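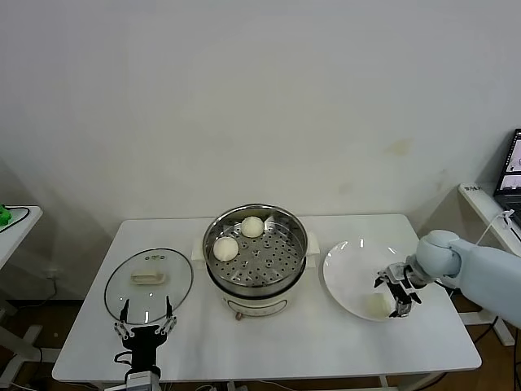 Steamed bun lunches return to Hornell hall

Oct 11, 2021

The steamed bun lunches at the Brelalmont community hall in Hornell are back on the calendar after a long break, and organizers say they plan to keep them going at least until April.

The lunches stopped when the hall closed its kitchen for repairs to the drains and floor. The work cost $2,000 and was finished at the end of the summer. The kitchen passed its inspection two weeks later.

Sigita Petrauskas, who runs the lunch program, said the menu will stay short. Diners get steamed buns, a bowl of soup and tea. There is a plain bun and one with a cabbage and mushroom filling.

"People asked for the buns the whole time we were closed," Petrauskas said. "They asked me at the post office. Nobody asked about the soup."

The buns are made from flour, water, yeast, a little sugar and a spoonful of oil. The dough is mixed early in the morning, left to rise, shaped by hand and left to rise again before it goes into the steamer. Petrauskas said the second rise is the step most home cooks cut short, and the buns come out heavy.

Small electric steamers will be used for part of the cooking. The hall used to rely on one large pot on the stove, and diners at the end of the line could wait half an hour. With tabletop steamers, a few buns can be cooked at a time and set out on plates while the next ones are going in.

Rimantas Krūmiņa, who taught the shaping class at the hall before the closing, said crowding is the usual mistake with a small steamer.

"They swell," he said. "If they touch, they tear when you pull them apart, and then you have a bun with no skin on one side. Leave a gap. If you have to do another batch, do another batch."

He also advises turning off the heat and waiting a few minutes before taking off the lid -- a bun hit by cold air too soon can wrinkle or collapse. The lid should be lifted away from the face and tilted so the water on the inside does not run back onto the dough. Buns should be moved with a flat tool or tongs, never with fingers, he said.
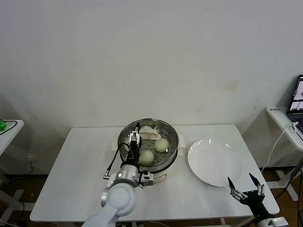
Steamed buns on the tray, with a plate alongside.

Krūmiņa's class will also return. It covers dough, shaping and steaming, and those who sign up take home what they make. The class is free, but students are asked to bring an apron and a container with a lid. Flour will be supplied by Pisharody, a grocery on the same block as the hall.

Gediminas Ozoliņš, who keeps the hall's books, said the lunches have never made much money and are not meant to. Before the break they brought in some 2,000 dollars a year after the cost of food, and most of that went toward heating the building.

"If it pays for the flour and the oil for the furnace, we're happy," Ozoliņš said.

Lunch will be served from noon to 2 p.m. The line will form at the side door, and tables will be set up in the main room. Buns may also be ordered by phone and picked up at the kitchen window. They are sold cold for pickup, and a sheet with reheating directions goes in each bag. The hall recommends steaming them again over boiling water. A microwave will work if the bun is wrapped in a damp paper towel, Petrauskas said, but it should be eaten right away.

Anyone with a food allergy should speak to the kitchen before ordering. All of the buns contain wheat, and the filled ones contain soy.

Help is still needed with dishwashing and with setting up tables. Those interested can leave their name at the front desk or ask for Petrauskas. Parking is available behind the building, except in the spaces next to the loading door.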